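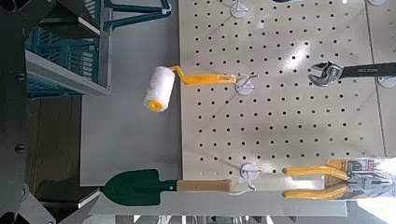 Ticket 1793: Paint roller is not returned to its hook
Project: Litow (tool tidying, workshop)
Opened by: Bhupendra Goel
Assigned to: Keir MacKinnon
Priority: normal
Status: open, waiting for customer

Bhupendra Goel wrote:

Good morning. I open this ticket on May 30, 2022 after one full shift with the new release. The task is the usual one: the arm takes a tool from the bench, finds a free hook on the white pegboard and hangs it there. With the wrench it is good. With the trowel it is acceptable. With the paint roller it fails more often than it succeeds, and always in the same manner. The gripper closes on the yellow handle, the arm lifts, and during the travel the roller turns in the fingers. When it arrives at the board, the bent part of the handle is not where the planner believes it is, so the hook is missed.

What I have tried already:
- Calibrated the wrist camera again. No change.
- Reduced travel speed from 500 to 350 mm/s. The turning is less, but it is still there.
- Changed the finger pads to the softer ones from McIver. Slightly better with the roller, worse with the wrench.
- Restarted the controller (I know you will ask).

I attach the log of the shift. The failures begin at line 22.

Keir MacKinnon wrote:

Thank you for the clear report, Bhupendra. Two questions. At which point of the handle does the gripper close? And does the roller have its sleeve on when you test, or only the bare cage?

Bhupendra Goel wrote:

The sleeve is on, the white fluffy one. The gripper closes at the far end of the handle, because the grasp planner prefers the straight part. I think the weight of the sleeve is then far away from the fingers and pulls everything down.

Keir MacKinnon wrote:

That agrees with the log. The grip force is normal and the object is not lost, but the estimated angle of the tool is never updated after the lift. The old release looked at the tool a second time before placing. The new release skips this look to save time. Please set "recheck_in_hand" to on, in the placing section, and repeat the test with the roller only.

Bhupendra Goel wrote:

Done. The result is much better. The arm now stops before the board, looks, corrects the wrist and hangs the roller. I had two failures in the afternoon, both when the sleeve pushed against the neighbouring hook. The sleeve reaches over the side of the board when the roller hangs, so it matters very much which hook is chosen. On the left there is place for it. In the middle there is not.

Ailsa Baxter wrote:

I join from the customer side. I follow this ticket because I must tell our management if the machine can take over the evening tidying in September. My opinion today is: not yet. A person does this board in the time the arm needs for the roller alone, and the person does not need to be told that a roller is wide. But I also see that the arm does the wrench without any help, and last year it did not.

Also, please tell me what to do with the pliers. They are still in the shop packaging, with the cardboard. Does this disturb the arm?

Keir MacKinnon wrote:

Yes, it can. The blister pack is shiny and hides the shape of the grips, so the detector may give no result or a wrong one. I suggest to take the pliers out of the pack before the next test. If you want packed goods to be handled also, please open a separate ticket, as it needs its own training pictures.

For the free space around a tool there is a field "clearance_side" in the tool file. For the roller it was empty, so the planner took the width of the handle as the width of the whole tool. This is our mistake. I have sent a corrected file to you by the Drisow server.

Bhupendra Goel wrote:

File received and loaded. The arm does not choose the middle hooks for the roller any more. One remark for the manual: the page about tool files does not mention this field at all. I found only a short line about it in the old Jenness guide.

Effie Strachan wrote:

I have added the field to the manual, chapter on tool files. It will be in the next version.

Keir MacKinnon wrote:

Thank you both. I leave the ticket open until you have run a full shift with the pliers unpacked and the softer pads removed again. Please send the log also if there are no failures.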